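ok so the bin. thread, because I promised Zuzana I'd write this down and because typing is easier than sorting

the gray bin. open top, sloped sides, on the black carpet next to the wood thing. everyone who has ever walked in here knows it

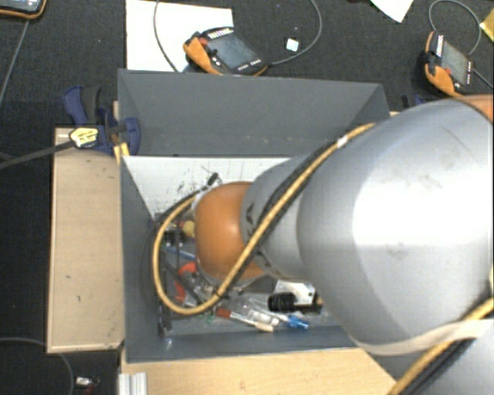
rule was always "if you don't know where it goes, bin." that rule is from June. it was meant to last 2 weeks

so today is the day. coffee, old towel on the floor, podcast. Zuzana Hrubý on the phone for moral support and also because half of this is hers

first thing I want to say, sloped walls are a terrible idea for small parts. everything slides to the middle and knots up. if you're buying a bin for bits get one with straight sides and make it shallow. shallow!! you want to see the bottom

there's a white panel standing up in there against the far side. speckles and smudges all over it. no idea what it goes to. Zuzana says keep. Zuzana always says keep

asked the group chat about the panel. Bohumila says shelf from something. Alžběta says definately not a shelf. nobody else answered, fine

it's going in the "ask Štěpánka" pile. (Vrabec, not Krajčí. Krajčí would just take it home)

piles so far:
wires
dark mechanical bits
things with a known home
ask Štěpánka
trash

trash pile is the smallest which tells you how this is going

wires. ok. my system, you can steal it. anything longer than my arm gets coiled and one wrap of tape. anything shorter goes in a zip bag. bare ends get their own bag so I don't stab myself in August looking for a fuse

do NOT wind them round your elbow, Bohumila. they come out twisted and then they hate you forever. loose loops, flip every other one

found a receipt from Rindel while I was in there. faded to nothing. could be the label maker, could be lunch

speaking of. label maker. I own one. I have owned it for over 15 months and have labeled exactly the label maker

Alžběta asks why not just tip the whole bin out. because I did that once at the old place in Ivbridge and we were finding washers in our socks til spring. you go in by hand, top layer first, big stuff out, then scoop

also tipping it onto black carpet?? small dark parts on black carpet? no thank you. towel. light colored towel. fold the edges up so nothing rolls

the pale yellow rounded thing. I keep picking it up and putting it down. it's a cap or a knob or part of a toy. it's now on the window sill where I'll look at it for a year

slim blue one is easier – goes with the pens till someone says otherwise

break. sandwich. Štěpánka V. texted back re the panel: "what panel"

great

sent her a pic. "oh THAT panel." and then nothing. typing. not typing. typing

ok next question from the replies, where does it all go after. I got a set of little drawers from Hájek, clear fronts, secondhand. one drawer stuck, rubbed a candle stub along the runner, fine now. the clear fronts matter more than the labels imo, you just look

big drawers at the bottom for anything heavy. learned that one with my foot

someone said Clurura does a stackable version. had those. lids pop off if you look at them. gave them to my sister

mechanical bits are slow. half of them are black or near black and they all look like each other. I'm doing it by feel at this point, smooth ones left, ones with teeth right. not a real method. works ok

if two things are screwed together LEAVE THEM screwed together. future you will not remember. past me took apart a perfectly good hinge last year and now I have hinge dust

Zuzana wants it noted that the missing allen key is not hers and never was

it was under the couch, it's hers, it has her nail polish on it

Štěpánka V. finally: panel can go. she was "keeping it in case". in case of WHAT. she doesn't know either

so it's by the door. Krajčí has already asked if she can have it. I knew it. I KNEW it

where I'm at: wires bagged, drawers about half full, mechanical stuff still on the towel, back hurts. stopping there for tonight

the bin will need a wipe after, there's scuffs low down on the far wall that I bet don't come off. warm water and dish soap first, then baking soda, then I give up

will do the rest tomorow. towel stays where it is, nobody step on the towel

Alžběta. the towel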